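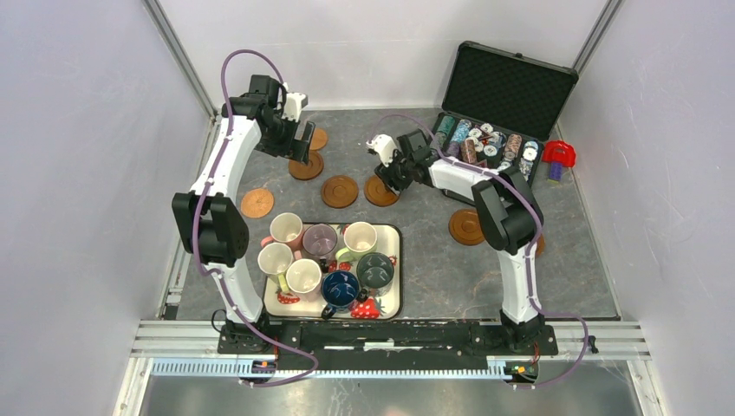

Mugs on the tray, discs scattered on the table. Bench two at Trurthorpe, two arms.

Workshop tips: software for a two-arm table

We collect these tips from our own bench and from readers who write to Jileo. They are small things, but each one cost us an afternoon at least. Last edited 06/07/2018.

Give every disc a name before you plan. If the planner only knows "disc", it will choose a different one each time the camera moves a little, and the arm hesitates between two of them. We keep a short list of names with the last known position, and we update the position only when the change is bigger than 9 millimeters.

Treat the tray as one object and the mugs as seven. The tray gets one frame, and each mug gets its own pose inside this frame. When somebody pushes the tray, you correct one number set and the mugs follow.

Handles are harder than rims. A rim seen from above is a good circle and the detector finds it quickly. A handle can be behind the next mug. When mugs stand close together like ours, plan the grasp on the rim first and ask for the handle angle only after the mug is separated from its neighbors.

Dark mugs need their own exposure. Our navy blue one was lost very often until we took two pictures with different exposure and joined the results. It adds 39 milliseconds to the cycle. We accept this.

Put the cables in the collision model. A cable which loops above the arm is not in the maker's file, so the planner believes the air there is free. We added three fat capsules along each cable -- not pretty, but the planner now keeps the other arm away.

Slow down in the shared zone. Both arms can reach the middle of the table. We draw a box there in software, and only one arm may hold the key of the box. Inside it the speed limit is 250 millimeters per second, outside it is 300. The difference looks small on paper, but stopping is much softer.

Keep the chip case as a "do not touch" region, lid included. An open lid stands higher than people remember. Our first region covered only the bottom part, and the planner made a path straight through the lid. We saw it in the simulator, luckily.

Log the plan you rejected also. The Macapagal logger keeps only the winner by default. Switch on "keep all" for the first week with a new layout and delete the files after.

A reader asked in August if a raised rim on a disc disturbs the depth reading. In our case yes, a little. Fit the plane to the inside of the disc and leave the rim out -- the Dollar plug-in has a setting for this, under Surfaces, called "inner only".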